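Hi Fiifi,

Quick September update on the Cakside playroom. The sorting is going well, and I'm much happier than I was last month (when I could barely get the door open!). We've been through 2,731 donated bits and pieces so far, and the 2,000 we promised Mensah in the bid is well behind us.

Soft toys have been the slow part. Everything goes out on the coffee table first so Ayuba Ankrah and I can agree what's for cuddling, what's for pretend play and what belongs in another box altogether. The plush meerkat and the unicorn are both down for the reading corner, and the swirly toy lollipop is going to the play shop. Headphones get their own shelf, as they keep ending up in with the teddies.
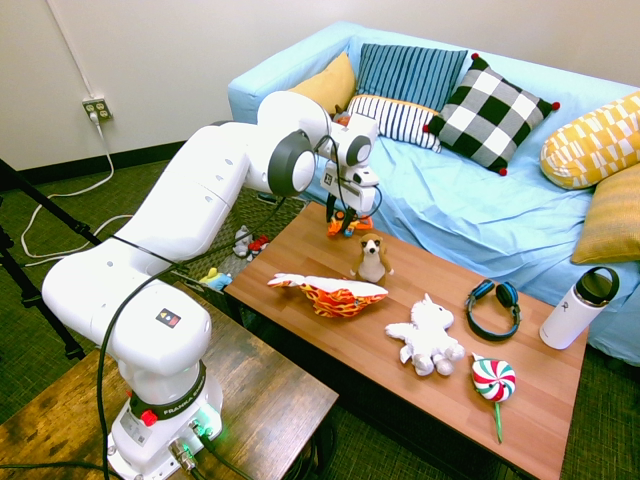

## Money and what's next

We've spent £60 on labels and lidded tubs, all from the Kernov grant, and I've got the receipts for you. Still to do: 4 boxes of puzzles, which I'm dreading a bit, and the dressing-up rail. Could you let me know if the leftover money can go on a rug? The floor in there is freezing!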